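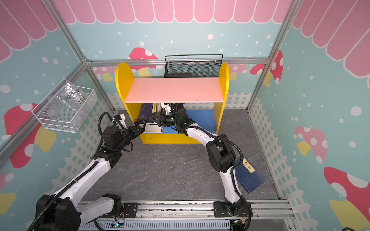 Re: small bookcases - which way do we stack them?

Date: July 8, 2026
To: Tunstall shelf swap list

Quick one, on my lunch. Quoting the bit I'm answering, rest snipped.

> We've been given one of those little yellow bookcases, rounded tops to the
> sides, pink board across, blue back. Lovely thing but tiny. Ours at
> Dreminach keeps ending up a mess by teatime. Books slide over, the ones
> on the end fan out and then the whole row goes. Do you stand them up or
> lay them flat? And do you use the top at all? We've 191 books to find
> homes for and this takes a handful.
>
> Also has anyone dealt with books in other languages, do you shelve by
> language or just by size? We have a few Chinese ones and I can't read
> the spines.

Stand them up, always. Start hard against the left side and work right. Flat piles look neat for an hour, then somebody wants the bottom one.

The bottom compartment is the one to fill. White and dark blue covers together at the left, all upright, blue back panel still showing to the right of them. I'd leave that gap. Pack it solid and small hands can't get one out without pulling three. If the row leans, push the spines back level with a flat hand, don't tug from the top, that's how the covers tear. We lost 6 that way in May.

Top board - we keep ours bare. Tried display books on it at Pernberg and they were on the floor every morning. A wipe over and leave it.

Wire rack behind is handy if you have one, black mesh, front showing above the pink board. Returns go in ours and get sorted at the end of the day, otherwise people shove them in any old where.

The dark blue one lying on the floor to the right is the Analects, 论语 on the yellow label on the cover. Goes in with the others as far as I'm concerned. We did try shelving by language, gave up, not enough of any one to hold itself up. By size works. Tall ones against the side, shorter ones after. If you can't read a spine copy the characters off the front cover and put a pencil note inside, saves asking every time.

Labels: small yellow ones near the top, so you can see them over whatever's in front. We had ours at the bottom of the spine for ages and they rubbed off. The Timetti labels stick best but leave gunk if you move them, so be sure where you want it frist.

Will you be at the next swap? We have 8 bookends going spare, plain metal, bit scratched. Shout if you want them. Also the master list is up to 3,957 titles now and there are duplicates all over the place, so please check before adding yours. Search by title, the author column is a mess.

Got to run. More tonight if I get the chance, espcially on the labels.

--
Tunstall shelf swap list
Reply to the list, please, and trim your quotes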